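Eseo Opens Its Spring Laundry Evenings in Flostivden

FLOSTIVDEN, 31 March 2025 - Eseo is delighted to invite neighbors to its spring laundry evenings, 13 friendly get-togethers for anyone whose clean clothes tend to get as far as the sofa and stay there. Bring a bag of whatever needs folding, take a seat and stay as long as you like.
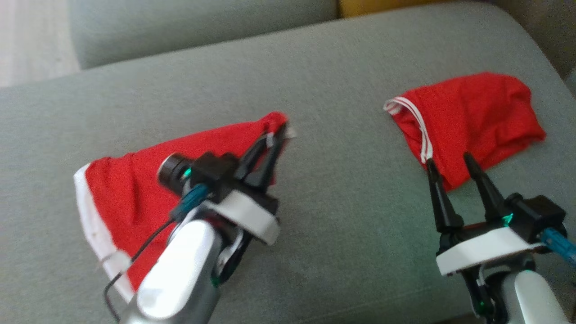 Sports Clothes First

We begin with team clothes - the red shorts, the striped things, all those slippery fabrics that slide right off a tidy pile. "My own sofa has held clean laundry for most of March," said organizer Haoran Liang, "so I'll be folding right along with everyone."

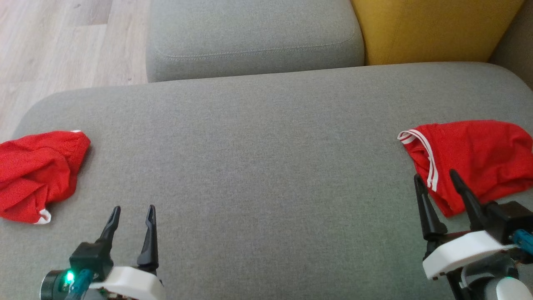 Red shorts with white side stripes on the gray sofa seat.

Places are free, and the Yin room seats 2 groups each evening. To sign up, stop by the Eseo front desk.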